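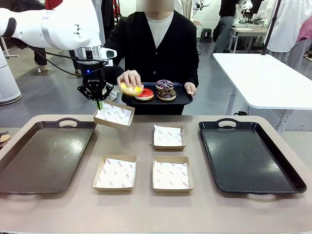
A small kraft-paper box with a printed lining.

Please give me back the plate

When I moved to Nasthorpe I knew few English words for food, and the first café where I felt safe to order was Cullinane, near the bus station. I could point at the glass counter. The woman put my piece of cake on a plate with a blue edge, gave me a fork, and I sat by the window until it became dark. I went every Wednesday for two winters.

Last December I went again, after a long time away. The cake was the same and the chair was maybe also the same. But now the cake came in a paper box, with a sheet of printed paper under it, and a fork made of thin wood. I said that I would eat it inside. The young man said yes, of course, everybody gets the box. I carried my box to the window, five steps, opened it, ate, and put everything in the bin. It had been useful for perhaps ten minutes.

I want to write against this habit, and I will try to be fair to it.

The box is practical. My friend Malte Reuter has a small lunch place and he explained to me the arithmetic of his kitchen. He has room for 19 seats and one sink. In the summer he sold 306 lunches in a week, and most of these people took their food to the office. If he must wash plates for the others, he needs another person in the busy hours, and this person costs more than the boxes. He does not love his boxes, but he sleeps well with them. I believe him, and I would not like to tell him how to run his business.

What I do not accept is the language that comes together with the box. Brown paper has become a kind of moral colour. If a thing is brown and a little rough to the touch, we feel that we have done something good for the forest. There is often a leaf printed on it, or a sentence which thanks us. For what does it thank me? I have bought cake and made rubbish. A white porcelain plate, which can serve a café for twenty years, says nothing at all and has no leaf on it.

People answer that the paper is recycled afterwards. Sometimes it is. But paper with butter and cream on it is often refused, and in many streets it goes in the same bag with everything else. Ludger Thiele, who was my neighbour and a very strict man in matters of rubbish, used to cut the clean lid from the greasy bottom with kitchen scissors before he threw them away. I admired him, but we cannot build a town's system on the scissors of Ludger.

And there is another side, which has nothing to do with forests. A plate is a small promise between the café and the guest. It says: stay, we expect you here for some time, and we trust you with something that can break. With the box in my hands I am already half outside. I eat faster, I have noticed this, and I talk less with the person opposite — it feels like eating at a railway station, even when there is no train to catch.

I know that I sound old. In the town where I was born, people complained already in 2000 that the coffee cups were becoming too thick, so perhaps each generation needs some crockery to be sad about. My aunt kept her good cups in a cupboard and we drank from the ugly ones, and this also was not wise.

Still, my wish is modest. Let the box exist for the people who walk away with it. For those who sit down, let there be a shelf with some plates, they can be second-hand and they do not need to match. I would pay a little more for this. I would also carry my plate back to the counter myself, and in a quiet hour I would even wash it.

At Cullinane I asked the young man if they still have the plates with the blue edge. He went to look in the back and he came with one, a bit dusty. He said I could have it next time if I ask before he folds the box.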